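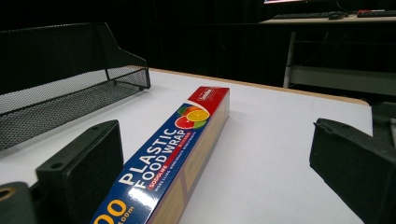 Do I need a robot arm to use the Himora kit?
Only if you want to play the recordings back on one. Recording, trimming and labelling are all done with the hand-held gripper and an ordinary computer, and plenty of people who buy the kit never get any further than that.

Himora Tabletop Set, data card and notes for new users

Last revised June 16, 2023
Kept by Marjan Rezaei and Esperanza Hutchins at Dronduteo

Welcome, and thanks for downloading the set (or for reading the card before you download it, which we'd encourage everybody to do). Himora is our hand-held gripper kit, and this is the collection of recordings that comes along with it. We wrote the first version of this card in a hurry and have been adding to it ever since, mostly in reply to letters from people who got stuck somewhere, so it wanders a little. Please bear with us. If you only have a minute, read the parts on folder layout and known problems and come back for the rest when you've got a cup of tea.

What's in the kit

The kit is a pair of black fingers on a hand-held body, a camera that looks out over the fingers toward whatever you're reaching for, a cable, a small case and a printed card of finger checks. You squeeze the handle and the fingers close. The camera records what's in front of them, and a sensor in the handle records how far apart they are at every moment. When you're finished, you have a short clip and a matching file of finger openings, and those two things together are what we call a recording.

You'll notice in your own clips that both fingers sit in view the whole time, one at each side, with the thing you're after somewhere between them. That's how it should be. The clip that leads this card is a fair sample of the everyday goods we like to work with: a long box of plastic food wrap lying at an angle on a white table, with a black mesh desk tray behind it. Long boxes are a favourite of ours for teaching, as they can be picked up neatly across the narrow way and very awkwardly any other way, and new users find that out quickly.

What's in the set

The set holds 700 recordings, sorted into kitchen goods, desk goods and a mixed folder for things we couldn't agree on. Of these, 400 are plain pick-and-place jobs, where one item is picked up and set down somewhere else on the same table. Another 140 are sorting jobs with more than one item. The rest are a bit of everything, including turning things over, sliding things along, and putting things into trays and taking them back out again.

We chose ordinary household and office items on purpose. Esperanza did most of the shopping, and her rule was that anything in the set should be the sort of thing you could find in a kitchen drawer or a supply cupboard without making a special trip. Packaging differs from country to country, of course, and one of our Canadian users told us very kindly that she'd never seen half of it before. She used what she had at home and got on fine.

Folder layout

Each recording has its own folder, named with the job type and a running number. Inside you'll find:

clip — the video from the gripper camera, with no sound
opening — the distance between the fingers, one line per video picture
label — a short text file with the name of the item and the job
notes — anything the person recording thought worth writing down

The notes file is often blank. When it isn't, please read it, as that's where people own up to bumping the table or changing their minds halfway through. We left those recordings in. Marjan feels strongly that a set with only tidy recordings in it gives you a poor idea of what your own will look like, and after some back and forth (quite a lot of back and forth, if I'm being fair to Esperanza) the rest of us came round.

Labels are written in plain words and in lower case. We name an item by what it is before anything else, so a box of food wrap is "food wrap box" and never the brand alone. If there's writing on the package that might help you tell it apart from a similar one, it goes on the second line of the label file. Colour goes on the third line, and we use the main colour only. Boxes with fruit or flowers printed all over them caused a fair bit of discussion, and in the end we settled on the colour that covers the largest part of the widest face.

Getting started

1. Charge the handle until the light goes steady.
2. Plug the cable into the computer and open the Estlow viewer.
3. Squeeze the handle fully closed, then let it open all the way. The viewer draws a line as you do it, and the line should be smooth.
4. Put one item on a clear patch of table, in easy reach.
5. Press the thumb button, do the job at a relaxed pace, and press the button again when your hand has come to rest.
6. Watch the clip straight away, before you do another.

We can't recommend step six warmly enough. It feels slow on the first afternoon, and then you find a whole run of clips where the item was hidden behind one finger the entire time, and you become a believer for life!

A few words on setting up the table. A matte surface in a light shade is easiest on the camera. You don't need to clear the room behind it or hide the rest of your office, and our own recordings have desks, curtains, keyboards and all sorts in the background. What matters more is the light. Glossy packaging throws back bright patches, and if a lamp is directly overhead those patches can land on the printing you were hoping to read later. Moving the lamp a little to one side is usually enough. Dvorak, our smaller add-on light, clips to the edge of most tables and was made for just this, though any desk lamp with a bendy neck will do nearly as well and we'd never tell you otherwise.

Choosing where to hold

People ask us about this more than anything else. The fingers are thick and flat on the inside, and they like two flat sides to press against. For a box, come down with one finger on each of the long sides and close gently. If the box is lying at an angle to you, turn your wrist to match it before you close. If you don't, one finger touches first and pushes the box round, and you'll end up with a recording of chasing a box about the table. (We have several. They're labelled as such.)

Cardboard gives a little when it's squeezed, and a full box behaves differently from one that's almost used up. We note whether a box was full, part full or empty in the label file wherever the person recording knew, and leave the line blank where they didn't. Please do the same if you send recordings back to us.

Long items also tip. Holding near the middle is the usual advice, and it's good advice for a box with even weight in it, but a roll can be heavier at one end when it has shifted inside. Try a small lift first, just off the surface, and set it down again if one end droops. You can leave the small lift in the recording. It does no harm and it's what a careful person would do anyway.

Known problems

The opening file can run one line short if you press the thumb button while your fingers are still squeezing. The viewer now warns you when this happens. In the older recordings we repeated the last line to make up the difference.

In 144 of the recordings the label was written by a second person, working from the clip alone, after the first label was lost. These have the word "relabelled" in the notes file. We think they're sound, but if you're doing anything where the name of the item matters a great deal, you may want to look through them yourself.

Very small printing can't be read in most clips. Large lettering on the face of a package generally can, as long as the package is right side up and not in glare. Please don't count on ingredient lists, barcodes or anything of that size.

The camera sees mainly what is between and beyond the fingers. Your other hand may come into view if you steady things with it, and we ask people to keep it in their lap when they can.

Sending recordings back to us

We'd love to have them. Put the folders into a single compressed file and use the upload page in the viewer, under the Help menu. Esperanza looks at everything that comes in and will write to you if something is missing. Before you send anything, have a look over what else is in view — screens, letters and name tags in particular — and cover them or leave those clips out. We can blur things for you, but it's far nicer for everyone if there's nothing to blur.

Use and credit

You may use the set for study, teaching and product testing, and you may share what you make from it. Please name the Himora Tabletop Set and Dronduteo when you do, and pass this card along with any copy. If you'd like to sell the recordings themselves, write to Marjan first.

Changes in this version

Added the part on choosing where to hold, at the request of nearly everybody
Moved the sorting jobs into their own folder
Corrected the spelling of "aluminium" in the kitchen labels, then added the other spelling on the second line for our friends overseas
Replaced the finger check card with a larger one, as the old print was too small to read at arm's length

Questions can go to either of us through the viewer. Marjan looks after the handle and the finger readings, and Esperanza looks after labels, uploads and anything to do with the folders.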